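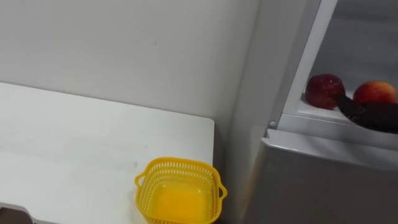
*Yellow basket on the white table, fridge to the right.*

Stop telling new lifters to test their one rep max. Really. I've been coaching at a small gym in Prarbridge long enough to have an opinion and this is the one I'd fight over.

New member, week one, never touched a barbell. What does the program say? Max squat, max bench, max deadlift, then work off percentages. Percentages of what? A number from someone who doesn't know where to put their feet yet. By week three it's wrong. By week six it's a joke, they're repping it.

Gordon Vachon and I go back and forth on this. He runs the morning group over at Fraser and he tests everybody. Says people need a number or they quit. OK, fair, some do. I had a guy leave in May over exactly that, wanted a test day, didn't get one, gone. But you can give people a number without loading a bar till their back rounds. Give them a set of five. Write it down. Add a little next time. That's a number!

My people do 16 sessions before anything heavy. Same 6 lifts. Boring, yes. I get complaints. Ginette Li complained for a month straight and then asked to do the block over again becuase her knees felt good on stairs. She's never maxed. Doesn't care.

And the apps make it worse. Pidier wants a max before it'll even open the first workout. You can type in a guess, so everyone types in a guess, and the guess is always high. Then the sets are too heavy, then the form goes, then they're in my office asking about their shoulder. Just leave the box blank!! Let me.

Competitive lifters, different story. If you're going to a meet you test, or your coach does it off your training. I'm not talking to you. A 603 total means something on a platform. On a Tuesday-type random night with no spotter and a playlist, not so much. Means you got tired and can't train for four days.

Same goes for the kids btw. Teenagers will max every day if you let them. Don't let them. Put the small plates out, hide the rest.

What I'd do if you're starting now: pick a weight you could lift eight times, lift it five. Three sets. Go home. Eat somthing. Come back in two days and add the smallest plates the gym owns. When you miss reps twice, come talk to me and we'll sort it out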